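4.2 Rules for a shared table

The written rules at Plascombe came to 11 items, most of them added the morning after something fell. Rule 3 is the one operators quote, usually while breaking it: one arm approaches the stack, and the other keeps its fingers open and stays out of the way until called. Plastic-sleeved books get a slower approach, as glare had a habit of persuading the planner that a cover was somewhere else.
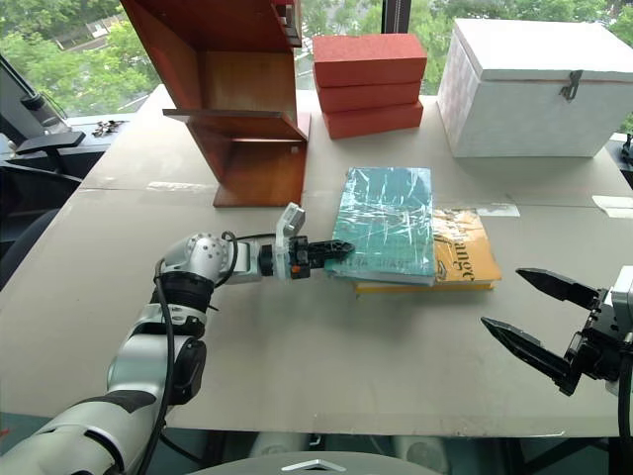 Figure 3. Two-arm work on a stack of two sleeved books.

Hjalti Grímsdóttir objected in review that a rule operators have to remember is only a wish, and asked that the waiting arm be held by software. We agreed, with the enthusiasm of people who had 18 pages of rules to maintain. The hold now releases only after the first gripper reports a stable grasp.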